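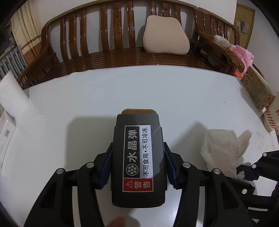 Crystal balls, boxed: not to be eaten, not to be frozen.

Search this site Go

Reading time: 2 minutes

FROM THE SORTING TABLE

The May clear-out of the Huvwood toy library's back cupboard has reached the letter C, or what passes for C in a system where "craft", "cars" and "can't tell" share a shelf. Among the can't-tells was a dark grey box with rounded ends and a label in Chinese. One of our Briem Street members read it out for us. The big white characters say 水晶弹, crystal balls of the ammunition persuasion, and the white panel says do not eat and do not freeze. The red panel says warning, in case the first two hadn't settled the mood.

We have met this sort of thing before. Water beads start out the size of a peppercorn, drink everything in reach and end up the size of a pea or worse. A tub of them was donated a few winters ago and upended in the sensory corner during morning tea. We were still finding them behind the heater when the next year's fees came due.

So the policy, which has existed in three versions and been read in none of them, is now this. Water beads, gel balls and anything else that swells don't go out on loan and don't go on the play mat. They are a swallowing hazard for little kids, and they keep growing once swallowed. If you think a child has eaten one, get medical help straight away and take the packet with you. Please don't wait to see how things go.

If you have some at home and want rid of them, keep them out of the sink and the toilet. Seal them in a bag and put them in the rubbish, up high until bin day if you have climbers. The garden is no good either, whatever your brother-in-law says about tomatoes.

The catalogue now stands at 1621 items, of which 146 are jigsaws and 17 are jigsaws we believe to be complete. Another 40 are waiting on a wash. The crystal balls have been given no number and will not be getting one. Their box, on the other hand, has been spoken for twice already by people who collect small sturdy boxes, and both have been told to wait.

Next up is D, meaning dolls, dinosaurs and the drawer nobody can open. Bring gloves and your own mug. The marble run on loan to the Grestamo playgroup is due back at the end of the month, with the marbles, please.

Recent items
Marble run: a plea
New shelf labels, same shelves
Derkine Hall key: who has it?
Fees for next term
How to wash a dress-up cape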